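Chapter 5. Setting Up a Simulated Chore Trial

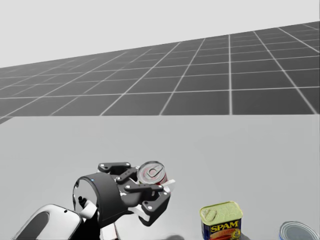
Feneck is a workbench for finding out which household and shop-floor chores your arm can do before you let it near a real counter or shelf. This chapter covers the first trial most sites run: picking up canned goods and drinks from a table and putting them down somewhere else. Read Chapter 4 first if you have not yet loaded an arm model.

5.1 What to expect

Putting away groceries is one of the easier chores to set up and one of the harder ones to finish. Single pickups of rigid items go well on most arms. A full chore, start to end, with no person stepping in, is another matter. On our own bench, Shengli Han ran 100 simulated pickups of a soda can from a clear table, and 9 failed. When the cans were set close together, failures rose to some 30 in the same number of tries.

We do not consider any arm tested with Feneck ready to put away groceries unattended. Several are ready to move one kind of can from one known place to another, and for some stockrooms that is enough.

5.2 Before you start

You will need:
- Feneck installed, with the Gwynne object pack
- An arm and gripper model that passes the joint check in Chapter 4
- The table scene (Scenes > Basic > Table)
- The chore sheet from Appendix B, printed or open in a second window

Note: The Gwynne pack holds 111 household items. Only items with a green mark in the list have been weighed and measured. The rest use estimated weights and should not be used for a scored trial.

5.3 Placing the items

1. Open the table scene and wait for the physics light to turn green.
2. From the object list, choose one upright drink can and drag it onto the tabletop.
3. Add one box-shaped can, such as canned meat. Leave at least one gripper width between it and the drink can.
4. Add a second round can on the far side of the box-shaped one.
5. Press Settle. Items dropped from too high may tip over. If one does, select it and press Upright.
6. Save the layout under a new name. Do not save over Basic.

Caution: If two items overlap when you press Settle, they will be thrown apart at high speed. Nothing is damaged, but the run log will record it as a collision and the score will be wrong. Clear the log before going on.

5.4 Running a single pickup

1. In the Chore panel, set Task to Lift and Target to the drink can.
2. Set grip force to Low. The default, Medium, is meant for jars.
3. Set Approach to Angled. A straight-down approach works for a lone can but tends to bump neighbors.
4. Press Run.
5. Wait for the Hold timer to reach 5 seconds. A lift that lasts less than this is scored as a drop.
6. Press Release, then Reset.

Repeat with the box-shaped can as target. You may have to turn the wrist so the fingers close on the narrow sides. Turn on Auto Wrist if your arm model supports it.

Note: Simulated cans do not dent. A run that passes at High force may still crush an empty drink can on a real table. Glenys Kemeys, who runs our bench tests, recommends repeating every passed lift at one force setting lower before you count it.

5.5 Running the full chore

1. Change Task from Lift to Clear Table.
2. Set the drop zone. The shelf in the Trendusow add-on is a good choice if you have it. Otherwise mark a square on the table.
3. Set Retries to 0 for the first run.
4. Press Run and leave the controls alone until the panel shows Done or Stopped.
5. Copy the result to the chore sheet, with the reason given for each stop.

If the arm stops before the last item, open the log and look for the line marked REACH or GRIP. REACH means the item was too far away or blocked. GRIP means the fingers closed and lost it. For REACH errors, move the arm base closer and rerun. For GRIP errors, go back to 5.4.

5.6 Moving to a real arm

Do not load a layout onto real hardware until it has passed the full chore with Retries at 0. Keep the stop button within reach and use unopened cans. Speed must be set to Slow for the first session. Dosex controllers do not carry this setting over from the simulator, so enter it again by hand.

Text: Nest Samuel and Rhodri Ifans. Revised in June.

We use cookies to remember your manual version and language. Accept | Settings

Feneck Documentation | Contact the manuals desk | Back to top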